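Hallar Project: progress report to the Ranell fund
9th September

It has been a very good half-year, and I'm glad to be writing this one. When we last reported, in January, we had a labelling scheme that looked fine on paper and a model that couldn't tell wiping from holding. Both have moved a long way. The short version is that we now have 2284 labelled clips of people cleaning real equipment in real places, a contact-labelling method that two annotators can apply and mostly agree on, and a first result that we think is worth the fund's attention.

What we set out to do

The grant covers learning from first-person video how two hands share a cleaning job. Most of the earlier work we build on treats wiping as a one-handed motion over a flat surface: a table, a counter, a window. Anyone who has cleaned a stair rail or a bicycle knows how little of the world is flat. One hand wipes and the other one braces, steadies, turns or feels for the next spot, and our claim in the proposal was that a robot policy trained without that second hand would come unstuck on anything round or angled.

So for this stage we moved out of the kitchen set and into a gym. Gym equipment turned out to be a wonderful choice (better than we argued in the proposal, I'd say). It has pegs, rails, pads, knobs and feet, in painted steel and rubber and padding, and it's all crammed together at awkward angles, so the person has to reach around things. The lighting is whatever the building offers. We left the surroundings as they were, bags and all.

Clips and labels

Each clip is cut to a single wiping episode on a single part. For every clip we mark which hand holds the cloth, what the other hand is doing, and where on the part each of them is. The storage pegs on the weight benches have become our favourite test part in the whole set. They're cylindrical, shiny and set at an angle, and they're just the right size for a hand to wrap around.

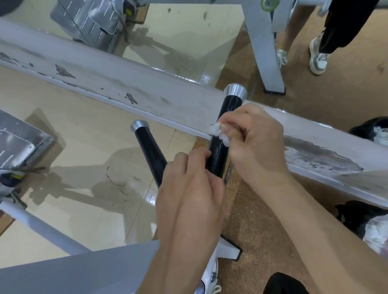

Peg episode, bench frame. Right hand: cloth, upper part of peg below the end cap. Left hand: grip, lower part.

Under the old scheme that moment would have been labelled "wipe, right hand" and the left hand would have been thrown away. Under the new one it is "wipe, right, upper" with "grip, left, lower", and the two labels are tied together in time. The tie is the important bit. It lets us ask the model when a support grip ought to start and when it can let go, and those are the questions a controller needs answered.

We had a long argument over what to call the second hand. "Idle" was the original term and it was plainly wrong. "Support" won in the end, with three sub-labels underneath it: grip, rest and feel. "Feel" is still the weak one. It is hard to see from video whether someone's fingertips are checking a surface or merely lying on it, and our annotators disagree on it far more than on the other two. For now we train with feel and rest merged, and keep the separate labels on file for later.

The result

We held out 500 clips for testing, chosen so that no individual part in the test set shows up in training. We then compared two versions of the Vida policy model, the same in every way except that one was trained with the paired labels and the other with the wiping hand alone.

On flat parts there was hardly anything between them, which we expected. On pegs, rails and tubes the paired version was clearly ahead, both in choosing where the cloth should go and in keeping it there through the stroke. The gain was biggest on angled parts. I was hoping for an improvement there, but I wasn't expecting to be able to see it in the very first training run, and we reran it from scratch with a new split before letting ourselves get excited. It held up.

We also found something we weren't looking for! The paired model is better at guessing which part will be wiped next. Our best explanation is that the support hand often moves over early, before the cloth does, so it gives the game away. We haven't tested this properly and I'd ask that it be read as an observation for the time being.

What has been harder

Crumpled cloths are a nuisance. A folded cloth has edges the tracker can follow, but once it's bunched up between thumb and fingers it changes shape constantly and hides the contact patch underneath. The Sfakianakis tracker we licensed copes well with hands and poorly with this. We've worked around it by estimating contact from the fingertips, and that's good enough for labelling, though I don't believe it will be good enough for force control.

Glare is the other one. Polished end caps and glossy floor tiles both throw reflections that the segmentation step likes to treat as objects. Colour augmentation helped a little. Masking the floor helped more.

Labelling has also been slower than budgeted, at around 8 minutes a clip. We've absorbed that by trimming the number of kitchen clips we relabel, and the overall spend is still within the approved total.

Next stage

We move to the two-armed bench rig next. The first trials will use a single peg on a fixed mount, with the angle adjustable, so that we can compare the arm's choice of support grip with what people do in the clips. After that come rails, and then whole benches if time allows. The annotation guide is being tidied up for release and a draft will come to the fund with the next financial statement.

One request: we'd like approval to shift the unspent travel line into annotation hours. The amounts are in the attached budget sheet, and a reply before the rig trials begin would let us keep both annotators on without a gap.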